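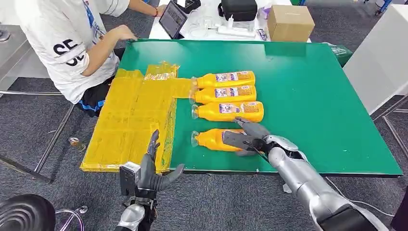
Right hand over the nearest bottle, left hand raised by the wrapped package

Grasp pose jumps to the neighboring bottle during final approach

posted by stolletberg_bench
tags: perception, grasping, head camera, wrist camera, Plornska

We run a two-arm robot at a table and are trying to get it to pick up plastic bottles that are lying on their sides. The bottles are in a loose row, necks all pointing the same way, with the same printed label on each one. A package in shiny wrap shares the table with them.

The software is set up like this. The head camera feeds Brusberg, which gives us instance masks and a 6D pose per bottle. Plornska takes the chosen pose and plans the arm motion. When the hand gets close, we switch to the wrist camera for the last correction, and a small script of ours (Python, runs at the rate of the slower camera) passes the corrected target back to Plornska.

The first part works fine. The arm goes to the right place above the right bottle. The trouble starts when the fingers come down over the label. At that point the head camera loses most of the bottle, and the target ID sometimes moves to the next bottle in the row. The arm then starts to slide sideways, toward the far side of the table. I went through the logs from one batch in May and out of 158 attempts the ID had changed in 60 of them. Most were on the bottle closest to the robot. The far one hardly ever does it.

Things I have tried:

Raising the mask confidence threshold. Fewer jumps, but now the package gets dropped from the obstacle map half the time, and the left arm planned straight through it once.

Turning off the wrist correction. The jump still happens, so I don't think the wrist camera causes it. It does make it worse, though. With the correction on, the hand sometimes moves in a direction that makes no sense at all, as if left and up had been swapped.

Slowing down the approach. No change except that it takes longer.

Is there a setting in Brusberg for holding on to a target while it is covered by the hand? The documentation has a page on tracking but it only talks about objects that leave the view and come back.

gokce_tools_user
accepted

You have two separate problems and I would fix them one at a time.

The first one is the ID swap. By default Brusberg re-matches every instance on every frame, using position and appearance. Your bottles look the same, so appearance tells it nothing. When the hand covers the target, the mask shrinks, the center of the mask moves away from the fingers, and the next bottle over becomes a better match than what is left of the real one. It would also explain why the nearest bottle is the worst. The arm comes in from that side and covers more of it.

There is no single switch for this. What we do is freeze the target:

1. When the planned hand volume overlaps the target mask by more than your limit, stop updating the pose from the head camera.
2. Keep the last good pose in the robot base frame. Do not keep it in the camera frame. If the head moves even slightly, a pose kept in the camera frame will be wrong.
3. Let only the wrist camera change the pose, and cap the change. We allow 3 cm in total along the table and nothing in height.
4. If the hand opens and backs off, drop the frozen pose and start over with a fresh detection.

Check that the pose you freeze is from before the overlap starts. We got this wrong for weeks. Our script froze the current pose at the moment the overlap was noticed, and by then it had already drifted. Keep a short buffer and go back 5 frames.

Also put your threshold back where it was. Use one value for targets and a lower one for obstacles. In Plornska these are two separate inputs, but the sample launch file feeds both from the same topic and many people leave it that way.

The second problem is the swapped directions. That is your wrist camera transform. See the rest below. 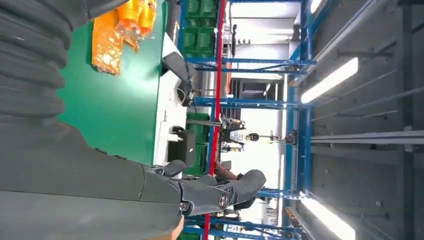
Issue #158

If your wrist view is like the one in the linked ticket, with the floor and the table running vertically through the picture, then the image is turned relative to what the correction script expects. The mounting being sideways is fine. The script has to know about it. Run the Gökçe calibration tool with the hand open and a board flat on the table, write the result into the wrist transform, and then remove any image rotation you may have added by hand earlier. If you rotate the image and also put the rotation in the transform, it gets applied twice. That is what the ticket ended up being about.

A quick test – command a move of a few centimeters along the table, away from the robot, and look at which way the measured target offset changes. It should get smaller along the same axis in the base frame. If another axis moves instead, the transform is wrong and there is no point tuning anything else yet.

One more thing on that kind of view. A lot of it is background. In the ticket it has shelving, crates, a red pole, fluorescent lights and another robot standing behind it all, and the arm itself fills much of the left side. Mask out the arm and throw away everything beyond the table plane before you do any matching. We do this with the depth limit in Brusberg, plus a fixed polygon for the hand that gets updated from the joint angles.

shelf_and_bin

Same thing happened to us with jars. I just made the robot take the far one first and work back toward itself, so the arm was never over a bottle it had to tell apart from the others. No wait, that is backward, the arm then reaches over all of the near ones. We take the nearest first. It was better but not gone.

Try polarizing film on the head camera too if your wrap is shiny. Ours helped with the depth holes.

plornska_nightly

The freeze approach above is right, but step 1 depends on the hand model being correct. If you are using the default gripper model with a hand that has fingers, the overlap volume will be too small and the freeze will trigger late. Load the finger links from your own robot description and set hand_padding to something above zero.

Target hold is on the list for the next Plornska release. It will not read the buffer from Brusberg, so you will still need your script for that part.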